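Plimier Road Allotments & Kitchen Club
Spring bulletin, March 24, 2026

Seed swap, soup and the water bill

Quick one this month as the printer wants it by teatime.

Seed swap first. Busy! Hall was full by half ten and the bean table got stripped before some of you had your coats off. If you went home with an unmarked brown envelope from the end by the radiator, it's either leeks or Katia Messina's black kale, she can't remember which. Sow a pinch and see. Takings on the door came to £300, which goes straight to the water fund, and there's another £60 from the cake stall once we've taken off the cost of the milk.

Water fund. The bill for last year was £755. Higher than we'd like. Part of that was the standpipe by plot gate B, which dripped all of August and was reported by precisely one person (thank you). Please, if you see a drip, ring or put a note in the hut. Don't assume somebody else has. The new tap fittings are from Luteck and need a quarter turn only, so stop wrenching them round like the old ones. Two have been forced already.

Shared lunch is back on. Last Sunday of every month, from one o'clock, bring whatever you've got too much of. In March that means leeks, chard going over, the last of the stored squash and somebody's frozen gooseberries. Soup works best becuase it stretches. Bread from Piras on the corner, they do us a good price on the day-old loaves if we order by Thursday. Plates and spoons are in the hall cupboard but we're always short of big bowls for salad, so bring one if you can, with your name on the bottom in something that doesn't wash off.

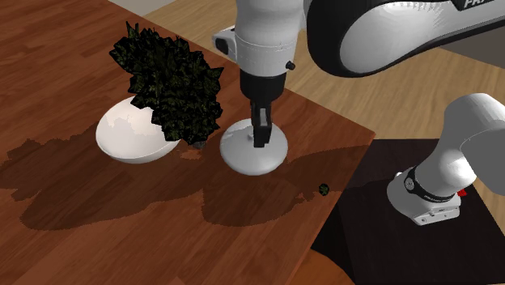

Potatoes, and when to get on with it

Had the usual argument about Good Friday. Plant when the soil's ready, is my view. Pick up a handful, squeeze it, and if it sits there in a wet lump go home and have a cup of tea. The top plots are fine already, the bottom ones by the brook want another fortnight at least. Earlies should be chitted by now, short stubby green shoots, not the long white ones you get from leaving them in a dark shed (guilty).

Seed potatoes still in the hut, mostly Grurico, which did well for everyone last year apart from the slug damage on the brook side. Money in the tin please. No IOUs, we've still got some from last spring.

Compost delivery is coming on the Wednesday after next, early, so move your cars off the track the night before. The lorry can't turn otherwise and he won't wait. Bring a barrow and gloves. Half the heap is for the school plot so leave the left side alone.

Odds and ends

Lost: one hand fork, orange handle, near the bee fence. Found: a reading glasses case, empty, in the hut.

Plot rents due now. Same as last year. Envelope through the hut door with your plot number on it, and please write the number clearly, last time we had three that could of been a 1 or a 7.

Next bulletin after the May work morning. Bits for it to Katia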